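Specify the Sill First

Most arguments about storefront glazing start with the glass. I think they should start at the sill, where the water ends up.

On the Farport library job we compared two framing systems, one from Grunau and one from Windo. Both had good thermal numbers, and the owner spent 19 days on them. The sill flashing got one line in the drawings. Kwaku Antwi, who ran the glazing crew, asked for end dams at every jamb and was told they were optional.

They should never be optional. A frame that drains well can still leak at the corner if the flashing stops flat against the opening. 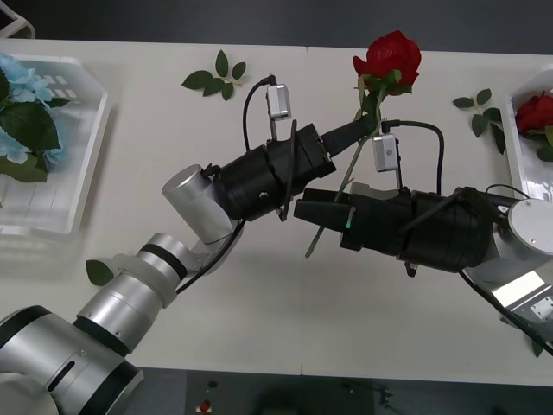
Manufacturers could help by putting end dams in the standard sill detail and pricing them with the frame. Architects could help by drawing the corner at full size. Either change costs very little on a job with 21 openings, and I would take both over another small gain in U-factor.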